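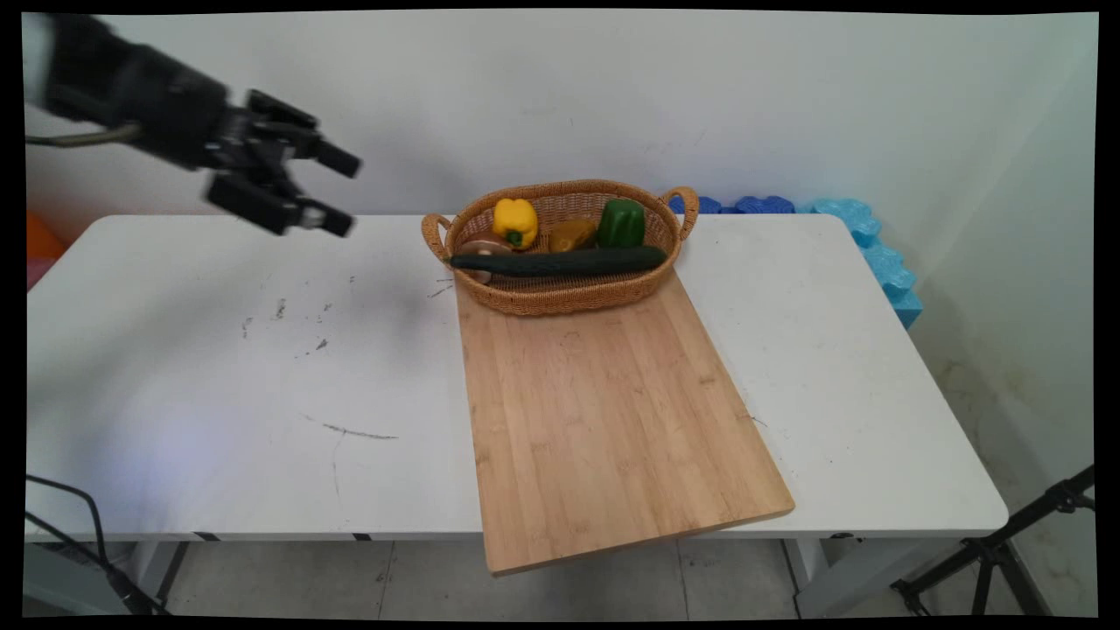
Teaching the arm by remote control: your first session

Grab a cuppa and settle in, because the first session always takes longer than you'd think. I learned this from Hélène Morin at our Skomulbridge workshop, and most of what follows is her method with a few habits of my own mixed in.

We'll be taking vegetables out of a basket and setting them on the cutting board, one at a time. It's a lovely task to start on -- a capsicum, a cucumber and a mushroom each ask for quite a different grip, so you get plenty of practice without changing the table around.

Before you touch the controls

Set the basket on the far end of the board with its handles to the left and right, and leave the near end of the board clear. Give the basket a little wiggle. If it slides about, put a scrap of non-slip mat under it. Then bring the arm to its start pose with the jaws open, well above the tabletop, and check that the cable has enough slack to follow the wrist.

Recording a run

Start recording, then wait a breath before you move. Come in from above and slow right down for the last bit. With a capsicum standing upright, close on the body and leave the stem alone. The cucumber lies across the front, so turn the wrist until the jaws straddle it near the middle, then lift straight up until it's well clear of the rim. Mushrooms want a gentle squeeze, and I usually leave them till last.

Lower each one until it's resting on the board before you open the jaws. Dropping it from a height saves you a second or two, but the arm will learn to do that as well!

If you fumble a grip, back off and try again in the same run. Hélène keeps those, provided the recovery is tidy, and I've come around to her way of thinking. If the basket tips over, stop and bin the run.

How many to do

We do batches of eight, then have a stretch and shuffle the vegetables before the next lot. Swap operators too if you can, as tired hands get jerky and you won't notice it yourself. Save each batch under your own initials before you reset the table.

Cyril Fairclough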